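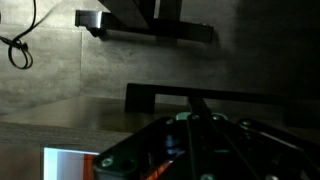 Workplace Services, Vutura House - Discussion Board: Furniture and Shared Rooms

Topic: Surfaces and fittings in the Purves Room

Posted by: workplace_services
Sun 28 April

Colleagues are invited to comment on the proposed work in the Purves Room before the order is placed with Lernex. The request is logged as number 339 and covers three matters.

The first is the wall side. The thin black cable at the grey wall has been gathered into a loop and left to hang. We propose that it be taken up and fixed along the wall, clear of the dark tabletop below. The black bracket would stay where it is. Any member of staff who relies on the cable in its present position is asked to say so in this thread.

The second is the wood. Lernex has offered to clean and re-oil the wooden tabletop, including the seams between the panels, and has quoted £834 for the visit. The room would be closed for one day.

The third is the coffee counter, where the present arrangement of cups and trays has been the subject of several messages to this office.

Posted by: m_floor2

I support the first item without reservation. A cable should not be left at hand height beside a working surface, tidy loop or no.

On the second item, could Workplace Services state which oil is intended? The last treatment left a smell which lasted well into the following week, and two meetings were moved as a result.

Posted by: workplace_services

The product named in the quotation is Jukirance, in the clear finish. Lernex advises that windows be kept open during the work and that nothing be placed on the wood until the next morning. We shall ask for the visit to be booked on a Friday.

Posted by: archive_desk

With respect, I do not think oil is the right answer. Coffee finds its way into the joints between panels, and a fresh coat over the top will seal in whatever is already there. The seams ought to be cleaned out by hand first and inspected. The darker one deserves particular attention, as it meets the pale surface beside it and is therefore the one most often wiped across with a wet cloth. If Lernex intends to do this, the quotation does not say so.

I would also ask that the grain be respected. It runs in different directions from one panel to the next, and a person in a hurry will rub the whole surface the same way.

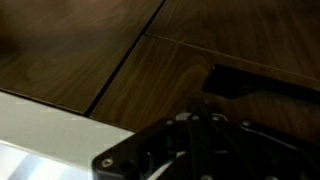 Rozália Kocsis replied that the joints had been cleaned by hand in September, at her request, and that in her view the wood needs no treatment at all beyond a barely damp cloth and a dry one afterwards. She would prefer the money to be kept for a replacement top, for which an earlier estimate came to £3000, and she asked that her objection to item two be recorded.

Posted by: workplace_services

The objection is recorded. We would note that a replacement is not in this year's plan, and that keeping back £834 would not bring it much nearer.

Posted by: m_floor2

I side with archive_desk on the order of work and with Rozália on the cloth. Sprays should be removed from the room altogether. They are used on the wood, the wall and the counter alike, and they suit none of them.

Posted by: workplace_services

Agreed as to sprays. Turning to the third item, the proposal is as follows. The tall cup dispenser would remain on the white counter, in front of the brewer and the espresso machine. Paper cups are for visitors; staff are asked to use a mug, and to wash it at the small sink. The round tray would be kept clear and wiped at the end of the day, and stirring sticks and the like would go in the bin after use.

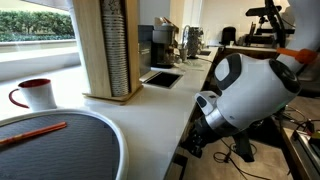
Coffee counter, window side, with the cup dispenser.

Posted by: t_reception

May I speak against one part of this? Reception brings visitors in at the near end, and the dispenser is well placed for them. It is the tray that causes difficulty. It takes up the part of the counter where people naturally put a cup down, and so they put it on the wood instead. Move the tray to the far end and item two may look after itself.

Posted by: archive_desk

The far end has the sink and the grinder. There is little room for a tray of that width, and it would be splashed.

Posted by: t_reception

Then a smaller tray, or none. I should be content with either.

Posted by: workplace_services

We shall try the counter without the tray for four weeks and leave the dispenser in its place. Item one will go ahead as written unless we hear otherwise. Item two is held until Lernex has confirmed in writing whether the seams are included, and the answer will be posted in this thread.

Posted by: Rozália Kocsis

Thank you. Please also ask them whether the price falls if the oil is left out.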